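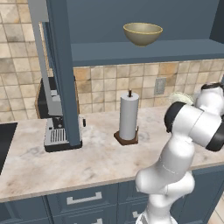 Who inherited the ferry at Plurkcombe?

Tumelo Engelbrecht did, along with 196 unpaid mooring bills and a goat.

He had met his great-aunt once, at a funeral, where she told him his shoes were a disgrace. Apparently this counted as affection. The lawyer from Pelletier slid the keys over with two fingers.

"Does it float?" Tumelo asked.

"It did in November."

He bought new shoes on the way to the dock. The goat, waiting on the gangplank, looked them over for a while and then ate the left lace.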